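3.2 Stacking task

The second exercise of the Keto module required student teams to build a stack of coloured cubes inside a square marked on the table with black tape. Each team wrote its own controller on top of the Kimum library and was given 10 practice runs before assessment. The assessed block consisted of 100 attempts per team. A placement was scored only if the lowest cube stayed within the outline – contact with the tape itself was allowed. Figure 4a shows the gripper at a yellow cube on top of a red one, with the green cube outside the square.

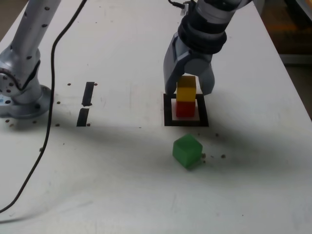
3.3 Sources of error

Run logs were coded by two markers following the scheme of Nechyporuk (Boiko workshop notes, January). Errors in the height estimate and errors in the grasp angle were coded separately, as students tended to correct the first and overlook the second. Cubes turned relative to the tape were kept in the data set. In Figure 4b the red cube is at the square and the gripper is low over the table, with the yellow cube largely hidden by its housing and the green cube beside it.
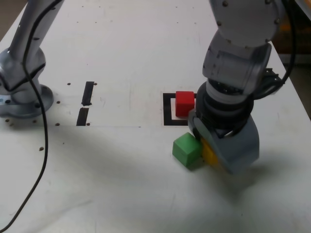
Figure 4. Stacking task: (a) two cubes stacked, (b) gripper among the cubes.

Why were teams not allowed to change the grip force?

The force was fixed in the Zestden configuration file so that differences in score would reflect planning and calibration only. Teams could still set the approach speed and the height of release.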